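The Dosenham hotel where I work has 119 rooms, and since February a robot has been doing part of the bathroom round. It takes the shower panels and the wall tile. The rest is still ours: beds, toilets, trash, hair in the drain.

I was against it. I have changed my mind on some of it – my shoulders hurt less than they did.

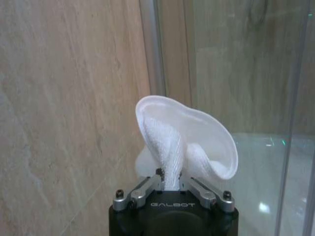
What bothers me is the quota. Before February each of us had a set number of rooms, and a hard checkout day could run over without much fuss. Now the plan assumes the glass is handled, so every attendant got 3 more rooms. The minutes we saved were gone before we had them.

There is also the matter of who answers for a streak on the door. The guest complains to the desk, the desk calls housekeeping, and one of us goes up with a cloth. That trip is not in the plan.

Management should put those trips on the clock and ask the attendants before it sets the next quota. Our sister hotel in Brolard gets its robot next, and the people there should have that in writing first.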